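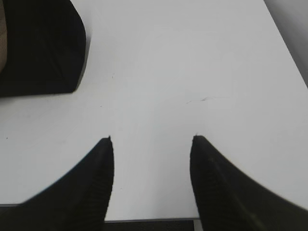
What is a bottle episode?

An episode of a series made with the regular cast, on sets that already exist, usually to save money. Most of them stay in one or two rooms for the full running time. Chapter 6 looks at how writers plan such an episode, what it does to the pace of a season, and how critics have judged the results.

The main case is Drerkano, a harbor police drama that ran for 119 episodes. Five of those were bottle episodes. You should watch "The Long Shift" before going on, and read the first 10 pages of the script in the appendix.
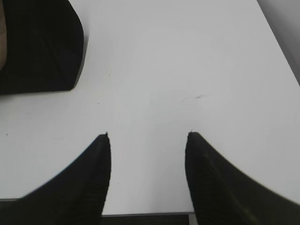 TROKBRIDGE, July – The writers of Drerkano had spent most of the season's budget on a ferry fire. The producers, Ó Riain, asked for one cheap hour before the finale. Bríd Noonan, then the most junior writer on staff, was given a week to come up with it.

Her outline put two detectives and a witness in the station's records room overnight. The witness says nothing for the first 18 minutes. Noonan's first draft ran to 110 pages, far too long for an hour of television, and most of what she took out was talk about the fire.
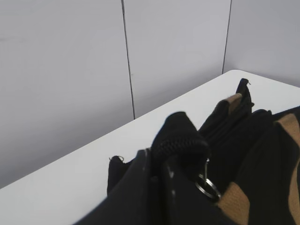
The cuts changed the story. With the fire gone, the detectives argue about an old case of their own, one that viewers knew only from passing lines in season two. Some reviewers called the hour a stage play with a badge on it. Others ranked it above the finale.

Both views will come up again in Section 6.3, where we compare the episode with one from Sistano, a family comedy that locked its cast in a kitchen on a Saturday night. The two scripts handle exits very differently – in Drerkano the door is never locked.
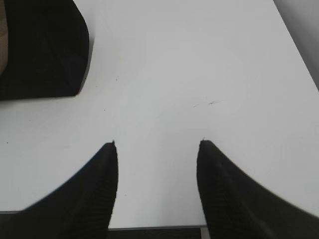
Keep a note of each time a character moves toward that door. You will need the list for the first exercise, along with the scene breakdown in Table 6.1.

6.1 Standing sets and what they cost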